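Ponddale Adult Learning
Housekeeping and Room Care, Module 5
Handout: Loose cushions and the tub chair

Bring this handout to the practical in Room 141. Read the section on fringes before you come, as we will start there and not go over the basics again.

What we mean by loose soft goods

Loose soft goods are anything made of fabric that sits on a piece of furniture and can be lifted off by hand. Cushions, pillows, throws, folded towels and arm covers all belong in this group. A seat cushion that is fixed to its frame does not, even if it looks as though it should come off. Check for a zipper or an open seam along the back before you pull at one.

In the Folorberg room checklist, loose soft goods come after the floor and before the window sills. Some of you learned it the other way around. Either order is accepted in the assessment if you stick to it.

Picking up and holding

Take a cushion by its two sides, with one hand on each, at about the middle of its height. Press in just enough that the filling bulges a little between your hands. Held this way the cover stays flat against the filling and does not twist. Lifting by one corner strains the corner seam, and over time the filling slides down to the opposite end. Lifting by the fringe is marked as an error every time.
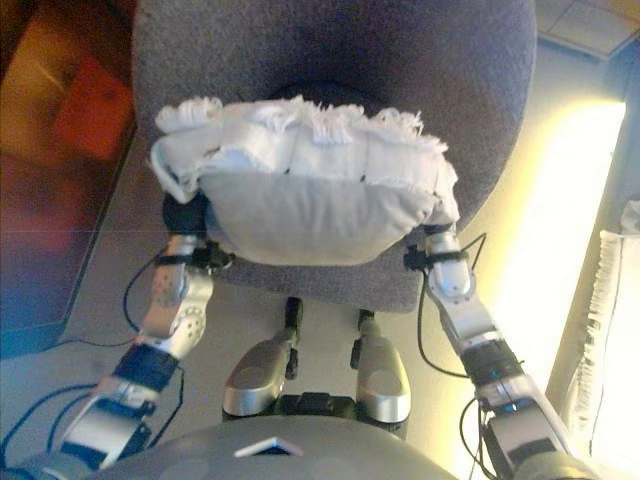
Hold the cushion over the seat and look at the edges first. On a light fabric, gray-white or cream, most of the soil is at the edges and in the places where hands go. The middle of the face is usually the cleanest part. Turn the cushion over once and look at the other side. If one side is clearly more worn, write that down on the room sheet and put the better side out.

Fringes and frayed edges

A fringe can be made on purpose or it can be the result of wear. A made fringe runs the full length of the edge and stops at a line of stitching. A worn edge has no such line, and if you pull a thread it keeps coming. Do not pull more than one thread to find out.

Comb a made fringe with your fingers, from the stitching outward. Tufts that have curled back over themselves should be laid straight while you hold the fabric flat with the other hand. Do not use a brush on terry cloth, which has loops that catch. If an edge is fraying through wear, leave it alone and report it. Trimming is a repair job and belongs to Module 6.

The tub chair

A tub chair has a curved back that runs into the arms in a single line. The arms wrap around the seat, so there is less room to work than on a straight-backed chair. The places where the arms meet the seat collect crumbs, hair and coins. Use the narrow nozzle there and work from the back toward the front edge.

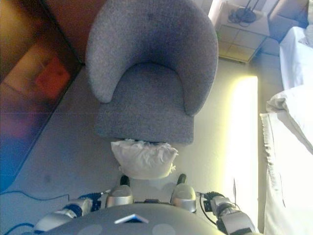
Speckled gray weaves are popular in shared rooms and hide a lot. Look at them from the side with the light coming across the fabric. Flat shiny spots on the arms mean wear. Dark spots usually mean a spill and should be tested with a dry white cloth before any product goes on. The Delau product card (sheet 2492) gives the dilution for synthetic weaves. We do not use it on wool.

Anything soft that ends up on the floor is picked up before you vacuum the chair. Shake it out away from the upholstery and check both sides. If it is going to the laundry it goes straight in the bag. Do not put it on the seat while you think about it.

Towels over pillows

Some rooms use a towel over a pillow to protect the cover. Lay the towel over the top half, smooth it from the center to the sides, and let the fringed end lie along the top edge of the pillow. Both hanging corners should be level. Old fold lines in the towel are fine. When you move the two together, grip the pillow and the corner of the towel at the same time so that the towel does not slip.

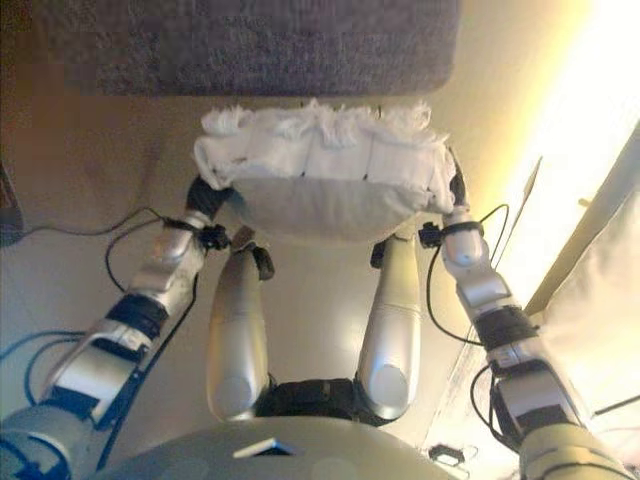 Wash the towel on its own schedule. In the Ahmadpour rooms we change it with the bed linen, and the pillow cover is washed at every second change. Record each one on its own line.

Before the practical

Work with a partner and try the two-sided hold on 2 different cushions, one firm and one soft. Note how much pressure each one needs before the sides start to give.

Write down the fiber content from the label of one chair or cushion at home. If there is no label, write "none found."

Bring a dry white cloth and closed shoes. Gloves are in the cupboard by the sink.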